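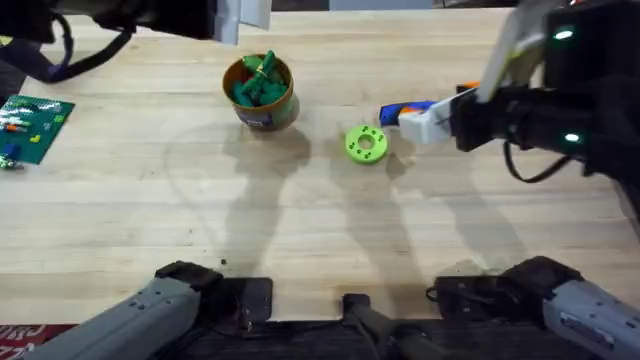 4.2 Changes to the sorting role

Returned toys reach the Drivbridge site mixed, and the first job on any shift is to separate them by type before they are checked, cleaned and repacked. Until the two-arm stations were put in, this was done by hand at long tables, with one sorter to a table and a row of bins behind. At the stations the sorter no longer picks up most of the items. The arms are mounted at the front edge of a wooden table and reach over it, and the items are set out between them (Figure 4). The mix is typical of what the sorters call "odds": a green studded baseplate with small bricks on it, a round container of green pieces, a lime-green ring, and a blue and orange plastic object held in the right gripper. None of these has much in common with the others in shape or size, and the sorters told us that this was the part of the work they had least expected to see handed over.

Figure 4. A two-arm sorting station with mixed items on the table.

We spoke with sorters, line leads and maintenance staff during March, and sat in on shift handovers. The site is run by Kahraman, which took over the returns contract from Vemitmont and kept most of the staff. Interviews were held in the lunchroom or in the small office beside the loading bay, whichever was free. People who asked to be interviewed together were interviewed together. Those named in this section agreed to the use of their names.

The first change people described was in how the day is paced. Under the old arrangement a sorter was expected to clear 500 items in a shift, and the count was written on a whiteboard at the end of each row. The target now belongs to the station and is set at 1,320 items for a sorter looking after a group of stations. Sorters did not describe the new figure as harder to reach, but several said they had less say in how they reached it. By hand, a person could work quickly through the easy items in the morning and leave the awkward ones for later. The arms take items in the order they are laid out, and the awkward ones come up when they come up. Nayeli Londoño, a sorter with six years on the floor, put it this way: "I used to save the dolls for after lunch. Now I get a doll when I get a doll."

The second change was in what counts as the sorter's work. Laying out the table has become a task of its own. Items placed too close together are often picked up in pairs, and small loose parts are easily pushed aside by a gripper on its way to something else. Sorters have worked out their own habits for this. Some keep small bricks on a baseplate or in a cup so that they can be moved together. Others sweep small parts to one side and sort them by hand at the end of the shift, which is permitted but is not counted toward the station's total. Hiyori Yagi, who trains new starters, said she spends more of the first week on layout than on the control panel, although the written training plan gives layout only a short paragraph. We were shown the plan and found this to be correct.

There was some disagreement about whether layout should be treated as skilled work. The line leads we spoke with mostly thought it should. The pay grades, which were carried over from the earlier contract, do not mention it. At the time of our visits the matter had been raised twice at staff meetings and was waiting on an answer from head office.

The third change concerned the body. Wrist and thumb pain had been the most common complaint in the site's injury book before the stations were put in, and sorters who had been there in those years spoke about it without being asked. Most said their hands were better. A smaller group reported sore necks and tired eyes from watching the tables - in particular from looking for a dropped or half-gripped item against the shadows that the arms throw across the wood. Gönül Avcı had asked for the lights over her stations to be moved. This had been done at one station as a trial, and she preferred it. We did not measure light levels and can't say how much difference the move made.

Talk at work also came up more than we had expected. The old tables stood side by side and sorters chatted while they worked. Stations are spaced farther apart to leave room for the arms, and a sorter walks between them alone. Two people said they liked the quiet. Others said they now hear site news only at breaks, and one said she had gone most of a season without learning the name of a new co-worker in the next row. The line lead on the late shift, Thaddeus Tran, had begun calling a short stop in the middle of the shift so that people could come together at the end of the row. The stop is not part of the schedule and the early shift does not have one.

Maintenance staff described a different kind of shift in their own work. Ilgın Altıntaş estimated that most of her calls were for cables and gripper fingers, and that few were for the arms themselves. She had started showing sorters how to check a cable at the start of the day, at first informally and later with the agreement of the site manager. Sorters who had been shown this were positive about it, though two added that it was one more duty at the same rate of pay.

Section 4.3 deals with how these duties were recorded in Trusel, the shift software used at the site, and with the items of work that it left out.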